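Speaker notes - Selling handmade: pricing and wholesale terms
Babak Nikzad, Dukwood makers' session

Slide 1. Introduce self. Scope is wholesale only; market stalls are covered after lunch.

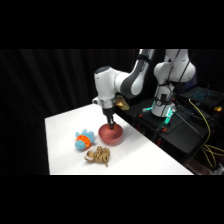
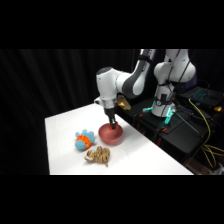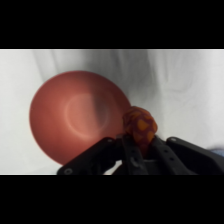 Slide 2. Cost per piece
Materials, labour, kiln or studio time, packaging. Use the Trokness order as the worked case: 88 pieces, 756 dollars in materials. Divide on the whiteboard. Labour goes in at an hourly rate, including finishing.

Slide 3. Wholesale terms
Fostik sets a minimum opening order of 600 dollars. Hashemi sets none but pays later - compare cash flow. Define consignment before taking questions.

Slide 4. Line sheets
One page, nine products at most. Item code, colour, size, wholesale price, lead time. Stop taking Christmas orders before December.

Hand out the blank costing sheet. Questions.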